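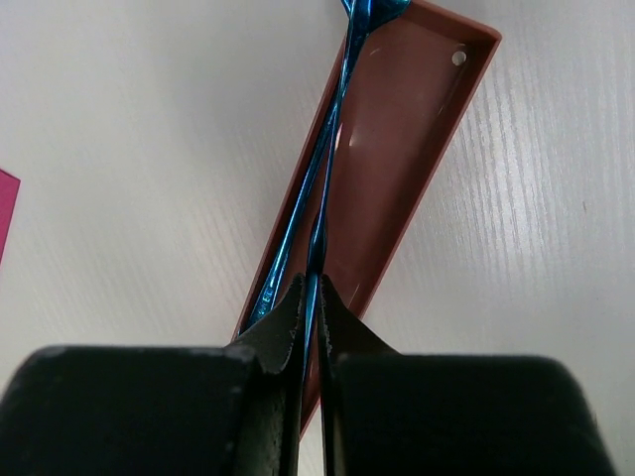
Wrist camera view of a two-finger gripper over a reddish-brown tray holding shiny blue items. Photo: Revham

Revham releases Gusau 4, grasp planning software for thin and reflective objects

BRARNPORT, 17 February 2026. Revham today released Gusau 4, a new version of its perception and grasp planning software for robot arms with two-finger grippers. The release replaces the depth-based object detector used in earlier versions with one that works from wrist camera color images and the recorded motion of the arm. It is intended for parts that overlap in shallow trays and have mirror-like or metallic surfaces.

Shiny objects are a known problem for depth sensors. Highlights move as the camera moves, and a single curved surface can return several false edges. Gusau 4 tracks candidate edges over a short approach path and discards those whose motion does not match a fixed object on the table. The remaining edges are grouped into long, narrow shapes, each with an estimated axis, width and stacking order.

"Version 3 would often split one handle into several objects because of the highlights," said Omolara Danladi, who leads perception development at Revham. "We now wait for the arm to move a little before we commit to a shape. It costs some time on the first grasp. After that the model is already in memory and the planner can reuse it."

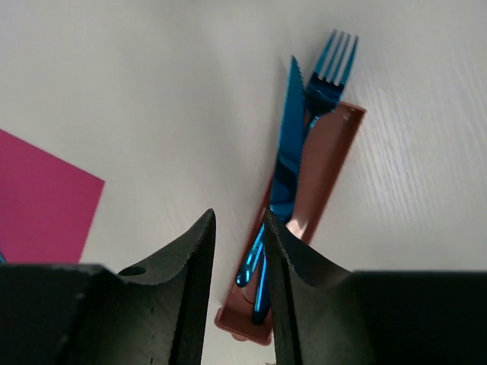

Tableware was chosen for the reference task supplied with the release. A knife and a fork that cross at the neck present the planner with two parts whose handles lie close together and whose upper ends point in different directions. The planner must decide whether to grasp one piece, or to close on the tray and move the whole set. Both options are scored in the same pass, using fingertip clearance, distance to the tray wall and the expected shift of any part lying on top.

Other changes in Gusau 4:

Container model. Tray rims and floors are now fitted separately, so glare on the floor of a tray is no longer reported as an opening.

Finger masking. The outline of the gripper fingers is computed from the joint state and removed from each image before detection. Custom fingers can be loaded as a mesh file.

Replay tool. Recorded approaches can be run again offline against a changed configuration. The tool shows which edges were dropped and at what step. The default buffer holds 1000 images.

Configuration format. Files from version 3 are converted on first start. Scripts that call the old depth detector by name must be edited by hand.

The planner was developed with Ozoliņš, an integrator of packing cells, where early builds have been in use since July. "Most of our requests were about the replay tool," said Edgars Vaher, controls engineer at Ozoliņš. "When a grasp is rejected, we need to see the reason without stopping the cell."

Gusau 4 does not support transparent objects or suction tools. Soft items can be detected, but the planner treats them as rigid.

The software is available now to customers with a current maintenance contract. New licenses are sold per arm. The reference task, with sample recordings and configuration files, is included in the installer.

Press contact: Rasa Lūse, Revham
Technical contact: Hanyu Guo, Revham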